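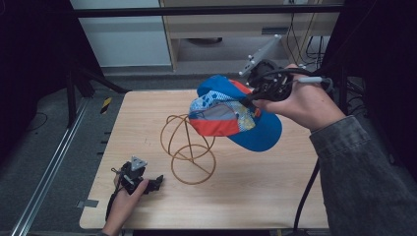 4. Household chores with soft and thin objects

4.1 Choice of the chores

The question of this paper is whether a machine can already take over small chores in a home, and the answer depends very much on which chores one puts on the list. In the earlier sections we treated chores with rigid objects, such as cups, boxes and drawer handles. For these objects the shape is the same before and after the grasp. In the present section we consider the part of the Wakilen task list where this is not so: the object is soft, or the place where it must go is thin and open, or both.

The full list has 29 chores. It was put together from interviews with people who clean, tidy and arrange goods for a living, in private homes and in small shops. We asked them which actions they repeat most often in a working day and which of these they would gladly give away. The two answers were different. People wished to give away the heavy and the dirty work, while the actions they repeat most are light: to hang something, to fold something, to turn something the right way round, to put something back on its holder. Most of our list comes from this second group. A light chore takes a person a few seconds and nobody plans time for it, but it must be done many times, and a machine which cannot do it needs a person standing next to it.

Placing a cap on a hat stand is a good case for study. It is found in the home, in the hallway or on a shelf, and it is found in the shop, where caps must be put back after customers have tried them. The chore is simple to state. The cap should sit on the stand with its opening down, the crown should be over the dome of the stand, and the stand should still be upright at the end.

4.2 Why the cap is difficult

When we first wrote the list, we put the cap among the easy chores. We had to correct this. Three properties make it difficult, and we describe them here at some length as they return in several other chores.

First, the cap has an inside and an outside, and a machine must know which one it is looking at. Figure 4 shows the cap during a demonstration, held upside down in the gripper so that the lining is facing up. The outside of the crown is bright blue. The inside has a light blue and white pattern, a yellowish printed patch near the brim and a grey mesh panel. For a person this is one object and there is no doubt about how it must be turned. For a policy which has learned mainly from colour and texture, the inside and the outside can be as different as two objects. It may then carry out a correct motion for the wrong side.

Second, the stand is made of thin wire. Its rods are bent into loops, and through the loops one sees the wood of the table. Depth cameras work poorly on such objects. In our own depth recordings the upper part of the stand is often missing, or it appears as loose points which do not join. A planner that needs a closed surface will find nothing to place the cap on. We also tried to give the planner a simple sphere in place of the stand. This helped when the stand was where we had told the planner it would be, and it did not help when the stand had been moved by hand.

Third, the contact is late and soft. The cloth touches the wire before the cap is in its final place, and from this moment the cap changes its form. If the gripper continues in a straight line, the rear of the cap folds under and the cap rests on top of the dome instead of around it. A person feels this and makes a small tilt. The jaws of our gripper are short, and the force which reaches them through the brim is very low -- in many recordings it cannot be separated from the noise.

4.3 Recording of the demonstrations

All demonstrations for this part were made with hand-held grippers. The demonstrator holds one in each hand and does the chore directly, without a robot arm. Each gripper carries a mount with small round white markers, from which its position is followed. We preferred this method to remote control of an arm for practical reasons. With remote control, our demonstrators needed a long time before their motions with cloth became natural, and the slow motions gave cloth the time to sag and swing in ways that do not occur in daily work.

The method has its costs. The hand-held gripper has a cable, and the demonstrator must learn to keep the cable away from the object. A light stand can be pulled over by it. The weight of the gripper is also felt after some time, so we asked for a pause whenever the demonstrator wished one. Last, a human arm can reach around an object in ways that a robot arm on a fixed base cannot, so a recorded motion is not always a motion which the robot can repeat.

For the cap chore the instruction was kept short. The demonstrator was told to place the cap on the stand and was free to begin with either hand. No one was told how to hold the cap. Most people chose the edge of the crown or the brim, and changed their choice between attempts. We kept this variety on purpose. A policy that has seen only one grasp will do well in our room and badly in another home.

Over the whole list we recorded 4000 demonstrations. After checking, 2947 of them remained. A demonstration was removed if the markers were lost during a contact, if the chore was not finished, or if an object left the table. Cloth chores lost a larger share than the others. The usual reason was the first one: when a person turns the wrist far over to bring the cap the right way round, the markers can point away from the tracking cameras for a moment, and this is precisely the moment of most interest. We tried to fill these gaps by interpolation and decided against it. The filled path was smooth and looked plausible, but when it was played back on the arm the cap arrived at a wrong angle.

4.4 Policies and test procedure

We compared 2 policies. Strebel plans each motion from a model of the objects and uses learning only to find the grasp. Nedora is learned as a whole from the demonstrations, with camera images and gripper positions as input. Both were run on the same arms and with the same type of jaws as in the demonstrations.

The tests were done at Illside, in a furnished flat that was not used for any recording. The stand and the cap were placed by a person who had not seen the training data. A trial was counted as a success only when the cap remained on the stand after the gripper had opened and moved back. A cap that was on the stand but clearly crooked was noted separately. We know that a shop would not accept it, while many households would.

Between two trials nothing in the room was adjusted in favour of the machine. Curtains were left as they were, and the light therefore changed between the morning and the late afternoon.

4.5 Results

Neither policy can do this chore at a level where a person could leave the room. Nedora finished the placing in more than half of its trials, Strebel in clearly fewer. The difference comes almost completely from the last part of the motion. In finding the cap and lifting it, the two are close to each other.

The failures of Strebel are easy to explain. It stopped when the stand was not visible in depth, or it came down at a place beside the dome. When it failed, it failed early and without damage. The failures of Nedora are of another kind. It rarely stopped. If the cap had slipped in the jaws, it went on with the placing as if the cap were still in the first position, and several times it pushed the stand over. From the point of view of safety in a home, we find it hard to say which behaviour is better. A machine that stops needs a person, and so does a machine that has knocked something down, but the second person has more to do.

Turning the cap was the weakest step for both. When the cap started with the opening down, as it should finish, the results were much better than when it started upside down. Here the second gripper should be of use, by taking the cap over from the first one. In the demonstrations people did this often, but not always. Nedora learned the exchange in part: it brought the two grippers together, and then in many trials it opened the first one before the second had closed. The cap fell on the table, and in some of these cases it fell the right way up and the trial was finished normally. We counted these trials as successes, following our rule, although we do not regard them as skill.

The afternoon trials were worse than the morning trials for Nedora. For Strebel we saw no such effect. We suppose that the low light changes the colour of the lining more than that of the crown, but we have not tested this separately.

4.6 Relation to the other chores in the group

The same three properties are present in different measure in the rest of the group. A towel over a rail has no inside and outside, and its rail is thin but straight; both policies did better there than with the cap. A pillow into its cover has late and soft contact during nearly the whole chore, and neither of them finished it in the test flat. A sock placed over a drying peg is small, and it was often lost from the jaws before the placing began, so we cannot say much about the placing itself.

When we asked the same workers again, after they had watched the test recordings, most of them judged the speed and not the success. A cap which takes the machine longer than the whole shelf takes a person was for them not a help, even when it was placed well. We had not included time in our first measure. It is added in Section 5, where the chores are compared by the working time of the person who must stay near the machine.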